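Brush clear-out, the whole thing in captions

Finally got these up. Sorting out the makeup drawers at Gwawr Rosser's place took most of November, evenings mainly, and people kept asking to see so this is the gallery. Short intro becuase I have a bus to get. Brushes first, then the palettes, then the table at the end. Only one of mine has loaded so far, the rest of the captions are staying put till the others go up. Click nothing, there's nothing to click.

1. The top drawer
Everything in it at once. Powder down both sides, a comb, two lids without pots. Gwawr said leave the comb. Left the comb.

2. The bag of bags
Every free pouch from every gift set since college. Kept the Rallbridge one with the good zipper. Branwen Maddocks took the rest for crayons.

3. Sponges
All gone. Not even a discussion.

4. Powder, loose
Lid was never on right. Got into the hinge, the runners, my sleeve. Soft dry paintbrush gets it out of the corners, then a damp cloth, then leave the drawer open overnight.

5. Lipsticks by color
Mauve won. So many mauves. Branwen Prosser lined them up light to dark and then found one in her coat and had to shove the whole row along.

6. Washing up
Bowl of lukewarm water, plain baby shampoo, swirl, rinse. Keep the water off the metal part or the glue goes and you get a bald brush. Squeeze, dont wring.

7. Drying
Flat on a towel, heads hanging over the edge of the counter. Never standing up in a cup while they're wet. Big fluffy ones were still damp at breakfast.

8. The Inell palette
Half the pans down to the tin. She wants it kept for the mirror. Fine.

9. Labels
138 stickers on the sheet and we used 2. Alun Foulkes has the rest, he's doing his shed.

10. The table
Light wood, pale planks and honey ones side by side, good for this job as dark handles show up on it. Brushes laid out on it for sorting, so you can see what you've got before anything goes back.

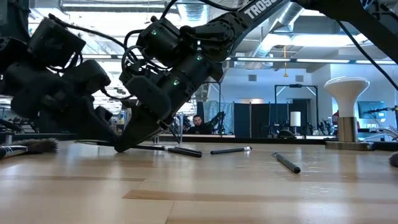
Fluffy heads go in the tall jar, thin ones in the short jar, and anything that sheds when you tug it goes in the bin bag. That was the rule and we mostly stuck to it. Yolanda Alcaraz wanted a third jar for eyes only. We said maybe, then she turned up with a jar.

11. The jars
Old jam ones, labels soaked off. An inch of rice in the bottom so nothing tips. Tall one at the back, short one in front, Yolanda's on the windowsill for now.

12. Drawer, after
Liner cut from leftover wallpaper. Comb's back in. Gap on the left is on purpose, for whatever she buys next.

13. Out the door
One bin bag, one shoebox of unopened stuff for Branwen P's sister. The shoebox was heavier.

Bathroom cabinet is next, probly after the holidays. If you lent Gwawr a brush and want it back, tell her which one, handle color helps. Nail things are a seperate page, not started.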